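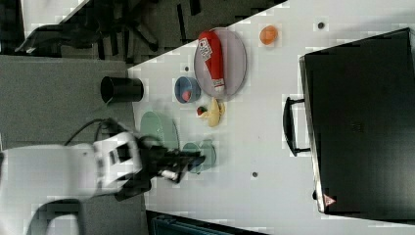 Sorkness Gripper Mount, Tabletop Series
Supplied and supported in Australia by Buvbridge

Status: Available, subject to Safety Notice 2 (see below)

The Sorkness gripper mount joins a two-finger gripper to the wrist flange of a light robotic arm and carries the bracket for a wrist camera. It is intended for tabletop handling of small, light articles such as cups, bowls, fruit and squeeze bottles. It is not rated for use with glassware or sharp implements, or for handing objects directly to a person.

Mass, including brackets and fasteners: 559 g
Finish: matte black
Camera bracket: included
External cable guide: included from serial number 1132 onward

Safety Notice 2: Loosening of bracket fasteners

Buvbridge has received reports of bracket fasteners losing torque in service. In the most serious case, at a training laboratory in Gelville, the side bracket shifted during a transfer between two plates. The fingers closed off centre, a ceramic cup was ejected from the grip and fragments reached the floor beyond the guarded area. No injury occurred. The arm did not register a fault, as the movement of the bracket remained within the collision threshold set by the operator.

The returned assembly was examined at our Tierney workshop. The thread-locking compound had been applied to the bolts before the threads were fully degreased and had not cured correctly. A further 38 mounts from the same production run were recalled for inspection, and the same condition was found in nearly all of them. Mounts with serial numbers below 1132 should be regarded as affected unless they carry a workshop release tag.

A secondary contributor was the external cable. Where the cable is left with too little slack over the wrist, it pulls on the bracket at the end of each rotation and hastens the loss of torque.

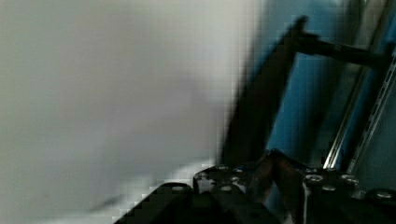 Gripper fingers and mounting brackets, wrist camera view.

Required action for affected mounts

Remove the arm from automatic operation and isolate power before approaching the wrist. Mark each bolt head with a paint pen and check the alignment of the brackets against the drawing supplied with the unit. Do not retighten a loose bolt and return the mount to service. The compound must be cleaned out and replaced, and this work is carried out free of charge at the Tierney workshop.

Operators awaiting a workshop booking may continue in manual mode at reduced speed, provided that the bolts are inspected at the start of each shift and that all persons remain outside the reach of the arm. The wrist camera image should not be relied upon as an inspection method. Motion blur can conceal a gap at the bracket face, and several fasteners are outside its field of view.

Mounts released after April are assembled under a revised procedure and do not require rework. The cable routing advice applies to every unit regardless of age.

Enquiries and returns

Please quote the serial number engraved on the flange side of the mount. Customers who purchased through a reseller should contact Buvbridge directly.

Authorised by Amado Talavera, Product Safety, Buvbridge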